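Renison House, ground floor and stairs
Monthly fire and general safety walk-round
Date: 14/09/2022
Done by: Gintarė Butkienė
With: Pongsak Siriwan (first half only, called away)

1. Front entrance
Door opens fully, closer OK. Mat curling at one corner, trip risk. Taped down for now, needs replacing. Asked for a new one in August, still waiting.

2. Fire exits
Rear exit clear. Side exit NOT clear, two pallets of Velard paper left against it again. Moved while I was there. Spoke to Emilian Enache, he will tell the drivers. If it happens again it goes in writing.
Push bar on rear door stiff. Works but needs a proper shove. Lamai couldn't shift it first go.

3. Extinguishers
All in date. Water one by the kitchen off its bracket and on the floor, put back. Pin and seal fine. CO2 by the print area has a coat hung over it. Coat removed, owner told.

4. Alarm and call points
Tested call point 4. Sounder fine downstairs, faint in the back meeting room with the door shut. Tranesell to look at next service. Panel showing no faults. Log book not signed for two weeks, please whoever is doing the weekly test SIGN IT.

5. Emergency lights
Stair light on the half landing dead. Reported. The rest came on OK, did the short test only.

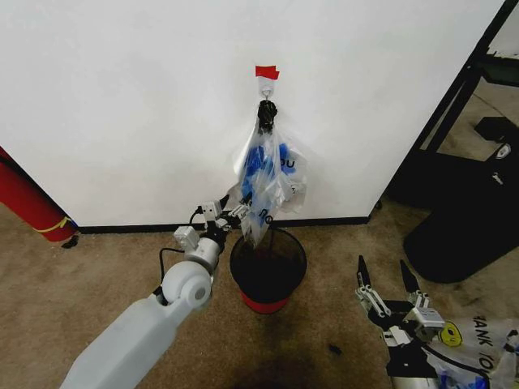
6. Stairs and corridors
Handrail solid. Nosing loose on the fourth step up, one screw missing. Carpet joint by the lift lifting a bit, not urgent but keep an eye. Corridor storage better than last time, just one box of leaflets, gone by lunch.

7. Kitchen
Fridge OK. Toaster still under the wall cupboard, pull it forward when using. PAT label on the kettle unreadable, so treat as out of test, taken away. Yes I know. Spare is in Prasertsri's office, ask nicely.
Hot tap 66 degrees at the sink, too hot. Sign put up, Sitthichai booked to adjust the mixer. Target is under 50.

8. First aid
Box complete apart from plasters and eye wash (out of date). Ordered. Kamonchanok Prasertsri's certificate needs renewing, she has the forms. List of first aiders on the notice board has two people who have left, reprint it.
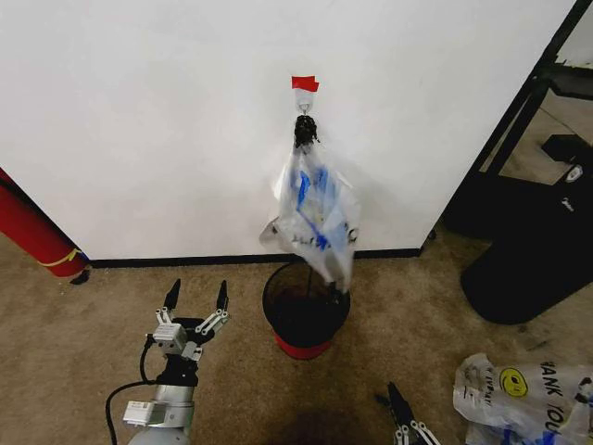

9. Waste and housekeeping
Outside bins locked and well away from the building, good. Cardboard building up by the back door, needs flattening and taking out daily, not when someone feels like it. Office bins not overflowing anywhere. Bags hung on wall hooks should stay clear of the bin underneath, the one held up under the red tape reaches right down into the little mesh basket, so hook it higher or shorten it. Nothing hot or sharp in the desk bins pls.

10. Electrical
One extension plugged into another at the end desk, removed. No damaged leads seen. Heater under a desk, owner says it's not used. Then it can go home.

11. Anything else
Assembly point sign outside has faded, hard to read from the car park. Visitor book is being filled in but hardly anyone signs out, which is no use to us in a drill. Next drill not yet fixed, Emilian to pick a day.

Actions
Mat - Gintarė
Side exit and drivers - Emilian
Stair light, step nosing, push bar - Pongsak to chase
Mixer tap - Sitthichai, booked
Sounder in back room - Tranesell
First aid list and log book - Lamai Luangrath
Wall hook - Gintarė, next time I'm passing with the steps

Overall: pass with actions. Copy on the notice board, send corections to me.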